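Running a two-arm tabletop demo for open-day visitors
Last revised May 14, 2021

These steps cover the Grurkura simulation station at the Serneck lab. Setup takes one operator.

1. Start the host machine and wait for the Fultudon server to report ready. Port 2000 must be free.

2. Load the kitchen counter layout. Set the physics rate to 1000 Hz. Lower rates make grasped objects jitter.

3. Home both arms. Each hand should open fully. If a finger stays bent, reload the hand model and home again.

4. Run the grasp check on one object before the doors open. Romain Mallet's script logs the result under the session name.

5. Seat the visitor and hand over one arm only. Keep the other parked with its fingers open.
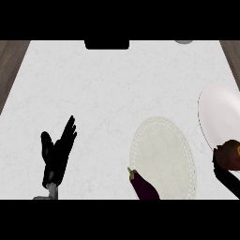 6. Once the visitor can close the hand on an object and keep hold of it, explain the second arm. Groups of up to 9 can watch on the wall screen. Allow 430 seconds per turn, including the reset.

7. Reset the layout between visitors. Do not restart the server, as this clears the log.

If an object drops through the counter, pause, reset, and raise the contact stiffness one step. Report repeated faults to Meinir Yorath with the session log attached.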